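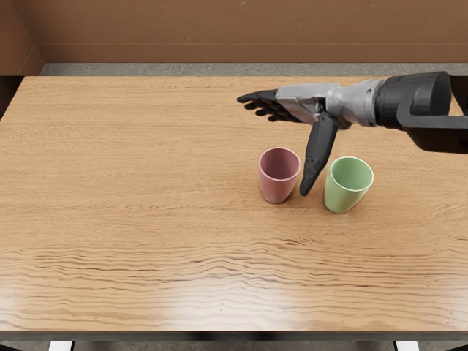 Chapter 4
Counting What People Drink: An Introduction to Household Surveys

A household survey asks people about ordinary habits and turns their answers into numbers. This chapter uses one survey from start to finish. It was carried out in the town of Trunley and asked residents how much tea, coffee and water they drank at home in a day. The survey was designed by Barbara Jasińska, and the interviews were managed by Jade Inskip.

4.1 Population and sample

The population is the whole group the survey is meant to describe. In Trunley this was the 2,741 households on the town's address list in March. Visiting all of them would have cost too much, so the team drew a sample. They chose addresses at random and received completed forms from 1,045 households.

Each household on the list had the same chance of being chosen. A sample drawn this way is called a simple random sample. If the team had questioned shoppers outside the Condeo supermarket, people who shop elsewhere would have been left out.

4.2 Units of measurement

The first draft of the form asked, "How many cups do you drink?" A trial with 52 residents showed a problem with the word "cup." Some people meant a small teacup and others meant a large mug. Two people could drink the same amount and give different answers.

The final form asked for the size of the cup as well as the number. Interviewers carried a chart of common sizes, and each answer was changed to fluid ounces before it was recorded.
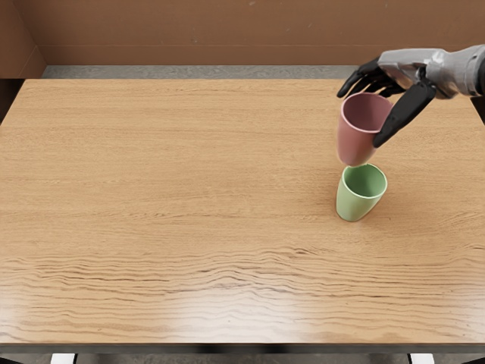
Why not ask people to give their answers in fluid ounces?
Most people don't know how many ounces they drink. They remember cups, and the conversion is more reliable when the interviewer does it with a chart.

4.3 Nonresponse

Some chosen households did not return a form. This is called nonresponse. It matters most when the missing households differ from the others. Interviewers in Trunley first called at 10 a.m., when many working people were out, and Inskip later added evening visits. Section 4.4 compares the morning and evening answers.

Key terms: population, sample, simple random sample, unit of measurement, nonresponse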